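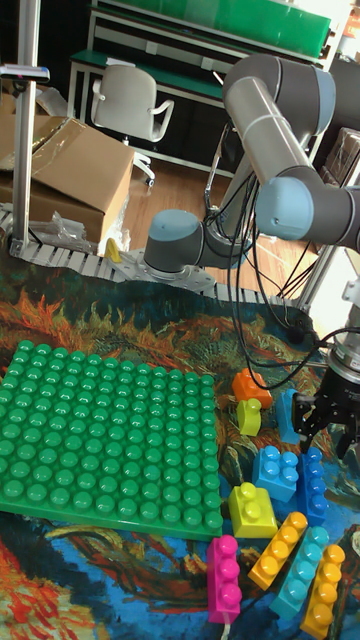
Florkard is a small shop with a long list of house rules, and if you're thinking about working with us (or for us), the rules are probably the best way to get to know us. I'm Lindiwe Kekana, I run the floor, and I wrote most of them down after getting tired of saying them out loud. We set up robot arms for people who pack, sort and stack things, and we try out every job with toy building blocks before a customer's real parts come anywhere near a gripper. Big chunky ones with studs on top, and a green baseplate to put them on. A block that gets squeezed too hard or dropped costs us nothing, and you can read a lot about a grip from how a stud seats, or doesn't.

By Lindiwe Kekana, 19 December 2021
4 minute read

How we got going

Darmawan Sembiring and I met at Hartono, where we both fixed packing lines. We'd get called out to a stopped robot and find a perfectly good machine that somebody had set up in a hurry. Cables too tight at the wrist, no marks on the floor, a program called "final2" next to one called "final2new". So we started Florkard to do the setup part properly, and Urmas Liepiņa joined us that first November to write the software. There are 19 of us now, which still feels like a crowd to me!

The rules we work by

Every cell we build starts with a risk assessment, on paper, signed, before power goes on. We go through it again whenever the gripper, the part or the layout changes. Yes, even for a small change. A new set of fingers is a new machine as far as I'm concerned, and Urmas has stopped arguing with me about it.

First runs are slow. Our own limit is 20 percent of program speed until a job has gone through three clean cycles with a person on the stop button, and that person does nothing else. No phone, no laptop, no helping to line up a part. If you need to reach in, you stop the arm first, and you say so.

Cables get slack, but the right slack. A loop has to let the wrist turn all the way both directions without pulling, and it can't hang where the fingers or the work can catch it. We move every joint through its full travel by hand speed and just watch the cable. It's dull work and I love it.

Parts go down messy. I feel strongly about this one. Anybody can pick up a block that's sitting square in a row, so we scatter them - tilted, on end, pointing every which way - and we put a busy, colorful mat underneath so the vision side has to earn its keep. If a job only works on a plain surface with everything lined up, we write that in the handover notes in those words.

And then there are names and notes. Every program gets a job number and a date, every change gets a line in the log, and the log stays with the machine. Hafiz Latuheru looks after ours, and he will send yours back if it says "minor tweaks". The log for our Zultden job has 550 lines in it, and I've used it more than any manual on the shelf.

What we won't do

We won't take a guard off to hit a cycle time. We won't hand over a cell to people who haven't been trained on it, so training is in every quote and you can't cross it out (people have tried). We also don't call an arm safe just because it's the kind that's sold for working near people. It depends what it's holding and where it's going, and a sharp part is a sharp part.

Working with us

Most jobs start with a box of your parts and a phone call. Send the ugly ones too, please, the bent ones and the ones with the label half off. If you want a copy of our rules for your own shop, ask and we'll send them over. Gristorden did that last year, changed half the wording and sent us back two rules we've since stolen.

Contact Florkard | © 2021 Florkard | Back to top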